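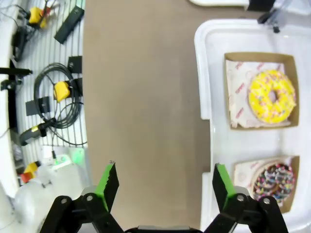 Demonstration log and report, Annatjie Fourie, March 25, 2026

Our part of the Clutau project was the teaching side, so getting a person to drive the arm through a pick task enough times that a policy has something to copy. The task is donuts. Two of them, one yellow with sprinkles and one chocolate, each sitting in its own open cardboard box in the white tray, and the wrist camera sees both boxes only when the arm comes in from the table side. Come in too far over and the right finger hides part of the chocolate one's box. We lost a lot of time to that before we wrote down a start pose.

Method. First tried hand guiding - push the arm along, record the joints. Fine for the big moves, useless near the icing, your own hand gets in the wrist view and the gripper shakes. Switched to remote control with the Navickas leader arm in February. Slower to learn but the recordings are much cleaner. All results below are remote only.

An episode starts at the start pose and ends when the operator lets go of the trigger. Anything over 36 seconds was thrown out. Limit on file was 1000 steps and we hit it more than we shoud have in the first week.

Results. Nearly 3000 attempts planned, we did not get there, see the Premgate sheet for the real total. Yellow donut easier than chocolate for every operator. Main failure is closing too early, so the fingertip pads squash the side. Second is the lid of the box catching on the way up. Depth is hard to judge from the wrist view alone, we kept leaning over to look.

Still to do
- second fixed camera, Galtudon mount is ordered
- swap which box the yellow one is in, otherwise the policy just learns the place
- agree what counts as a drop, me and the other group scored it diffrently
- write up the force settings, currently only in my notebook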